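Brenell Game Room Opens Its Doors for a Season of Paper-and-Pencil Classics, Starting with Tic-Tac-Toe 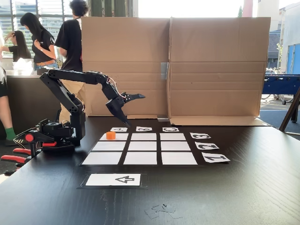

An orange piece in a corner cell of the paper grid, with lettered and numbered cards along two sides.

BRENELL, September. The Brenell Game Room is delighted to announce the start of Small Squares, a new season of free tabletop afternoons built around the simple games that most of us learned on the back of an envelope and then, somewhere along the way, stopped playing. The season opens this month in the long room on the second floor of the old Pemance Building, and everyone is welcome, whether you come with a child, a grandparent, a neighbor or just a free hour and a cup of coffee from downstairs.

We have chosen to begin with tic-tac-toe, and we know that may raise an eyebrow or two! It is a very small game. It takes a minute to explain and not much longer to play, and two careful players will usually end in a draw. But it is also the first game in which many children discover that the other person has a plan too, and we have always found that a wonderful thing to sit across the table from. When we tried it out with families over the summer, people who said they would stay for a single round were often still there when it was time to put the chairs up.

The board is as plain as can be. White paper rectangles are laid out three by three on a dark wooden tabletop, with thin strips of the table showing between them to make the lines. Cards marked A, B and C run along one side of the grid, and cards marked 1, 2 and 3 run along another, so every square has a name of its own. A player can call out "B2" for the center and the whole table knows where the piece is going. Our younger visitors take to this very quickly, and it is a friendly first step toward reading a map, following a chart or, for those who catch the bug, writing down a game of chess.

Small Squares was put together by the Game Room with help from Sturkora, the Brenell print and paper shop, which is supplying the paper and card stock for the whole season. Visitors are invited to make a set of their own to take home, and there will be scissors, markers and plenty of paper on the side tables every afternoon. If your letters come out a little crooked, so much the better, as far as we are concerned. A homemade board has a charm that a boxed one never quite manages, and it folds away into a kitchen drawer besides.

The season will run for 13 afternoons, with the first seven given over to tic-tac-toe and its many cousins. We will play it in the usual way, and then in the backward way, where the person who makes three in a row loses, and then on larger grids for anyone who would like a longer sit. After that the tables will turn to dots and boxes, to a few old pencil games sent in by our members, and to Pai, a matching game with paper tiles that was thought up right here in the Game Room and has been a favorite at our winter gatherings. The rules to Pai fit on one side of a card, and copies will be set out by the door for anyone who would like to learn ahead of time.

Last year the Game Room welcomed 2,081 visitors, which was more than we had ever dared to hope for when we first carried the tables up the stairs, and a good many of them told us they would like more afternoons when they could simply drop in and play without signing up for a class or a tournament. We listened, and we are grateful to everyone who took the time to write a note or stop us in the hallway. There are no scores kept at Small Squares and no prizes, although we do ring the little brass bell whenever somebody asks us to.

Doors open at 2 p.m. on each afternoon of the season, and the tables stay open until 5 p.m. Admission is free and no reservation is needed. Children under seven should come with a grown-up, and we gently encourage the grown-up to play as well. The long room can be reached by the elevator just inside the side entrance of the Pemance Building, and lower tables are available for anyone who finds them more comfortable.

Groups from schools, libraries and senior residences are very welcome and are asked to let the front desk know ahead of time, so that enough boards can be laid out before they arrive. A printed schedule for the season can be picked up at the Game Room or at the counter at Sturkora.

About the Brenell Game Room

The Brenell Game Room is a community play space in the Pemance Building, with shelves of board games, card games and puzzles that may be borrowed for use in the room. It is open to the public throughout the year, and general admission is always free.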